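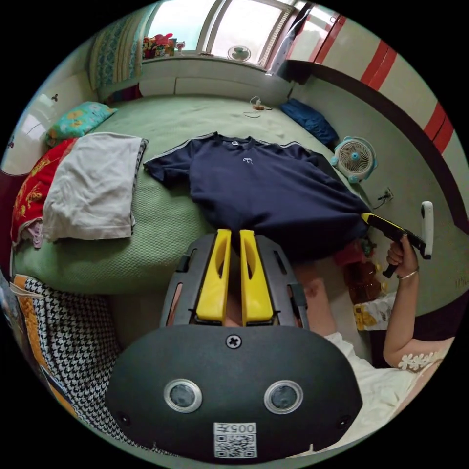
## 4. Do the handling rules do what they claim?

Most groups that record two-handed cloth work with hand-held grippers now publish a rulebook along with the recordings. We read four of them closely: the Tretia handling code, the Jomilia home protocol, the Olteanu checklist, and the draft that Plusov circulated in April. They agree on a surprising amount, and we are not sure the agreement means much. Three of the four share whole sentences, and none cites a test behind the rules it repeats.

### 4.1 Start poses

All four rulebooks ask for a "neutral start." Tretia defines this as both grippers open and clear of the garment. Jomilia allows the fingers to touch the cloth as long as they have not closed on it. Olteanu and Plusov use the word "neutral" and leave it there. The difference matters when a recording is cut into steps. In Figure 1 the tips of the yellow fingers are pressed against the bottom hem of a T-shirt spread flat on a bed. If that were the first moment of a recording, it would break the Tretia rule, and whether it met the Jomilia rule would depend on how a reader judges "closed." Two trained reviewers could give different answers and both could point to the text.

We gave the same 80 recordings to two reviewers, Fengying Luo and Teodora Begović, each working alone with the Jomilia protocol. They disagreed on the start pose in 13 of them. When they sat down together afterward, they settled most of these quickly, but they did so by agreeing on a meaning that the protocol does not contain. A rule that works only after its users have privately repaired it should not be called a standard. We would also be careful with the number itself: two reviewers who share an office are not much of a sample.

### 4.2 Clearing the work surface

The Olteanu checklist says the surface must be "free of unrelated textiles." Plusov repeats this and adds that soft furnishings should be taken out of view "where practical." Neither says how far the cleared area must reach. A bed like the one in Figure 1, with a folded gray cloth and a turquoise pillow to the left of the shirt, plainly fails the strict reading. It may pass the loose one – the shirt has blanket under it and nothing lies across it.

We doubt the strict reading is worth having. The usual argument is that nearby cloth confuses the later labeling of edges. That may be so when two fabrics overlap or are close in color. We found no evidence in any of the four documents that a folded item well away from the garment causes trouble, and a recording made in a stripped room tells us little about folding in a lived-in one. Our own proposal is narrower: no loose cloth may touch the garment at the start, and anything that comes into contact with it later must be noted in the log.

### 4.3 Jewelry and sleeves

Tretia bans "all wrist and hand jewelry." The stated concern is snagging, which is fair for loose chains and open clasps near knitwear. A thin bracelet on the wrist, as worn with the second gripper in Figure 1, is banned on the same terms as a large ring on a finger. The code gives no incident counts. Sleeves get one line, asking that they be "suitable," and we could not work out what an operator is supposed to do with that.

Blanket bans are easy to write and easy to audit, and we suspect that explains their popularity. They have a cost, though. Operators who think a rule is silly tend to get casual about the ones next to it, including the rule on checking finger alignment before each session, which we consider the most useful item in the whole code.

### 4.4 What compliance scores measure

Jomilia and Plusov both report a compliance score per session. In each case the score is filled in by the operator, after the session, from memory. We treat these scores as a record of what operators believe they did. They are used in Section 5 only to pick sessions for review, and no result in this paper depends on them.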